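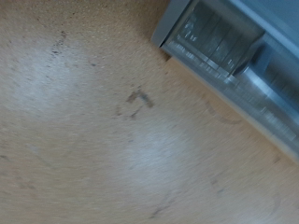 Foire aux questions – location de la salle et de la cuisine Nurmi

Comment réserver ?
Par le formulaire en ligne ou à l'accueil de Nikside, 3 rue du Lavoir. La demande est enregistrée dès réception de l'acompte. Sans acompte, la date reste ouverte aux autres demandes.

Quelle est la capacité de la salle ?
40 personnes assises. La cuisine est limitée à neuf personnes en même temps, enfants compris.

Quels sont les tarifs ?
La grille est affichée à l'accueil et révisée chaque année en mai. Les habitants de Maltbridge et de Brulton paient le même prix. Une demi-journée correspond à quatre heures, installation et rangement inclus.

Peut-on apporter sa propre nourriture ?
Oui. Le pain, les plats froids et les plats à réchauffer sont acceptés. La friture est interdite dans tout le bâtiment. Les restes ne peuvent pas être laissés dans le réfrigérateur – ils sont jetés le lendemain matin.
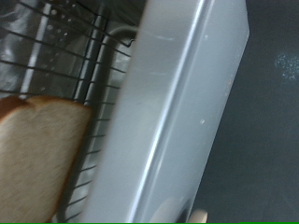
Photo : Zoila Puma / Nikside

Comment se fait le nettoyage ?
Les locataires balaient, lavent les plans de travail et sortent les poubelles. Les grilles du four se lavent à l'eau chaude avec du liquide vaisselle, sans produit décapant. Si le ménage n'est pas fait, il est facturé au temps passé.

Qui garde les clés ?
Les clés se retirent à l'accueil, sur présentation d'une pièce d'identité. Elles sont rendues le jour même, dans la boîte prévue à cet effet

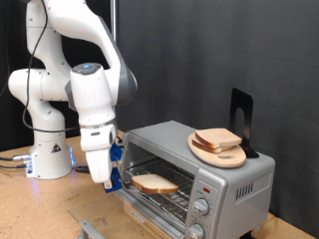
ou en main propre si l'accueil est encore ouvert. Une clé perdue entraîne le remplacement du cylindre, aux frais du locataire.

Puis-je annuler ?
Oui, par écrit. L'acompte est remboursé jusqu'à trois semaines avant la date. Passé ce délai, il peut être reporté une seule fois sur une autre réservation.

La musique est-elle autorisée ?
Jusqu'à 22 heures, fenêtres fermées. Les instruments amplifiés sont soumis à accord préalable.

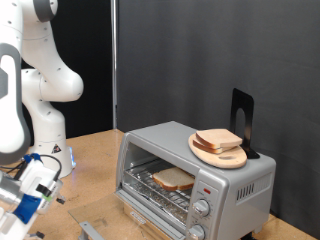
Le bras blanc et son socle, sur le plateau de la table.

À qui s'adresser en cas de problème ?
À Ilari Laaksonen, par l'intermédiaire de l'accueil. Pour une panne de chauffage ou d'électricité, appelez le numéro affiché près de la porte d'entrée.

Page mise à jour le 10 novembre 2018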